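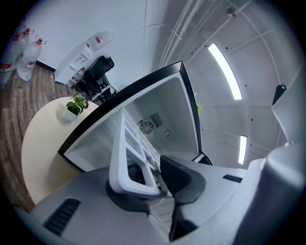

Little fridge, door open.

May 19, 2022

Quick one before work. I finally left Jatadel. Phone plan, I mean. Been with them since the flip phone days pretty much and the bill crept up again in April, no email, nothing, just a new number on the statement.

So I called. Hold music for ages, then a menu, then a different menu. Pressed 4 for billing, got sales. Pressed 5 the next time and got billing, who said I needed sales. Ok.

The offer, when I finally got one: stay another 2 years and they'd knock a bit off. No thanks. Two years is what got me into this.

Switched to Skenik. No contract, you pay up front each month, texts included, and I get to keep my number. Signal in Billholm is fine so far – one bar in the back bedroom, same as before, so that's the house and not the phone. Out at Casado it drops completly past the gas station. Knew that going in.

Things I wish I'd done first:

Written down the account PIN. They won't release your number without it and mine was on a letter I threw out.

Checked the phone was unlocked. It wasn't. Another call, another wait.

Turned off autopay AFTER the last bill, not before. I got a late fee and had to argue it off.

Also they still say I owe for a 200 minute overseas bundle I never asked for. Disputing that. The lady was nice about it but she couldnt take it off herself, has to go to some other department and they only do letters. Letters! From a phone company.

Will update when I hear back. If anybody else on Skenik has figured out how to get voicemail to stop asking for a greeting every single time, leave me a comment please.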